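The Long Way to a Black Dot

By the time the coffee has gone around at Vullell, a small robotics lab on the upper floor of a former shoe warehouse, A-yeong Noh has usually been at the table for a good hour. She is trying to teach a robot arm something most of us picked up before we could talk, namely how to put a thing down where you meant to put it. The method she works on is called Stukach, after a chess opening that one of her colleagues was fond of, and the idea behind it is a friendly one. You show the arm a goal, you let it try, and when it misses you let it keep the miss as a lesson in how to reach the spot where the thing ended up.

The goal, for most of this spring, has been a dot on a sheet of cardboard.
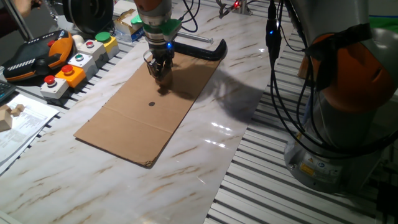 Josée Campbell thinks the dot is too kind to the robot. A fixed mark on a flat sheet, she argued when I called her at Breltard, tells you how well the arm knows that sheet, and she would want to see the mark moved between tries before she believed a word about learning. She said this very cheerfully, and she added that she had told Noh the same thing over dinner.

Noh doesn't really disagree. The mark stays put in the first stage, she explained, so that everything else can change – where the object begins, how the gripper comes down on it, how far it has to travel. Only when the arm has settled does the target begin to wander. In the first stage she gave it 106 tries. The older training recipe, which threw its misses away, finished within a finger's width of the goal on 17 of them, and Stukach did so on 19. I must have looked a little let down, because she laughed and pulled up the second stage, where the old recipe managed 6 and the new one held on to its 19.

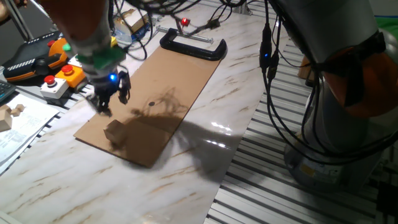 A small cube on the cardboard sheet, with the gripper close by.

Nineteen out of 106 is still a lot of missing, of course, and you feel it when you sit there for an afternoon. What kept me in my chair was the way the misses are sorted. Each one goes back into the training set with a new label, as if the spot where the cube came to rest had been the plan all along, and overnight the model chews through the lot. The write-up, which she is preparing with a group at Leclerc, spends most of its pages on that relabeling step and on what to do with tries where the cube tips over – they keep those too, though with less weight. 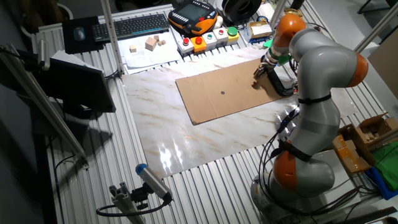 Gripper fingers close to the cardboard at Vullell.

The next round is planned for May, with the wandering target from the very first try, just as Campbell wanted. Noh has asked her to pick the positions herself and keep them in an envelope until the morning of the test. Campbell told me she already has a few nasty ones in mind, most of them near the corners.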